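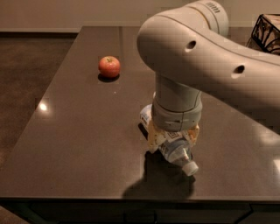
So I've finally done it. After two years of saying I'd walk the Drelavside ridge path end to end, and two years of finding something better to do (mostly sitting down), I went and did the whole thing in November with a rucksack that was far too heavy and a tent I'd put up exactly once, in the front room, with the telly on.

I wasn't going to write it up because plenty of people have walked it faster and in worse weather. But my sister asked so many questions on the phone that I thought I might as well put the answers somewhere, and then the next person who asks can just be sent a link.

The route goes from the car park at Drara, up through the forestry, along the top for most of a day and then down the far side to the old railway station, where there is a bus if you're lucky with the timetable. I'd planned on two nights out. It took three, and I'm not even slightly ashamed of that.

The first morning was gorgeous. Cold, bright, frost on the gates, and a robin that followed me for the length of a whole field. I'd set off at half past seven feeling like somebody in an advert. By eleven I'd taken off two jumpers, put one back on, and stopped to fiddle with my left boot so many times that a woman out with her spaniels asked if I needed a lift home!

The forestry bit is dull, there's no getting round it. It's a wide gravel track with spruce on both sides and it goes on for ages, and they've been felling at the top end so you're sent off on a diversion that drops you down to the stream and makes you climb all the way back up. The signs were fine, to be fair. I just didn't like what they said.

Camp that night was in a little hollow behind a wall, out of the wind. The tent is a Kivutent, the small green one, bought second-hand from Iñaki Segura, who I used to work with and who swore blind that all the pegs were in the bag. They were not all in the bag. I used two big stones and a spare bootlace for the back corner and it held up perfectly well, so I'll forgive him, but I did send him a message about it from the top when I got some signal.
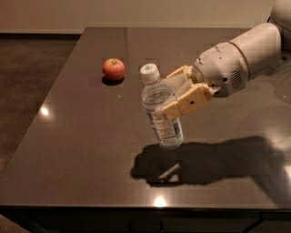 How much should you eat on a walk like this? More than you think you'll want, and in small amounts all day long, so something every hour or so even if you aren't hungry yet.

I learnt that the hard way on day two. I'd had porridge at first light and then got so pleased with myself for making good time that I didn't stop until nearly two in the afternoon. By then I was in a foul mood, convinced that I'd gone wrong at the last cairn and that everyone who had ever recommended this path was a liar. One cheese roll and a fistful of raisins later I looked at the map again and I was exactly where I was meant to be. I've started setting an alarm on my phone for it now, which my nephew thinks is the funniest thing he's ever heard.

The ridge itself is wonderful, though. You come up through a gap in the rocks and suddenly you can see both valleys at once, with the reservoir on one side and all those tiny farms on the other, and the path just rolls along in front of you for miles. I met four people all day. One of them was running it — running! — in shorts, and he said good afternoon as if we were passing each other outside the post office.

Then the cloud came in. It wasn't dramatic, just that flat grey wet stuff that gets into your sleeves, and I couldn't see more than 50 metres ahead. I'd meant to push on to the far end before dark but I gave up at four o'clock and pitched on the first bit of ground that wasn't a bog. Dinner was a packet of Rajput dal, eaten out of the pan in my sleeping bag with my hat on, and it was the best meal I've had this year. I lay there listening to the rain and read 60 pages of a crime novel by head torch. I'd guessed the murderer by page 200 when I finished it on the train home, and I was wrong, so don't come to me for detective work.

Day three was slow. My knees don't like going down and the drop off the end of the ridge is steep, with loose stones and a couple of places where I sat on my bottom and shuffled. If you've got poles, bring them. I'd left mine in the hall, leaning against the door so that I couldn't possibly forget them.

I camped one last time by the river, on the flat grass just past the footbridge, and had the whole place to myself apart from some very nosy sheep.

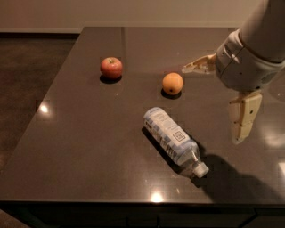

What I'd do differently

I'd carry less, for a start. I took a full-size towel. I took a second book. I took a glass jar of coffee, wrapped up in a sock, and then carried the empty-ish jar over the top of a mountain and down the other side.

I'd also start earlier in the year. November was lovely in its way and I liked having it so quiet, but it's dark by teatime and that's a very long evening in a small tent. May would be nice, or September if the midges have gone.

And I'd check the bus. I'd written the times down off an old leaflet and got to the station at ten past nine to find that the first one now goes at nearly noon. The café was shut. I sat on the wall with my boots off and talked to a man who was painting the railings, and he told me the old line used to carry slate and that his grandad had worked the signal box. He gave me half his flask of tea, which was so sweet that my teeth hurt, and I drank every drop.

I've already got the map out for the coastal one. My sister says she's coming too, but she also says she isn't sleeping in a tent, so we've got a bit of talking to do before spring.

12 comments
34 shares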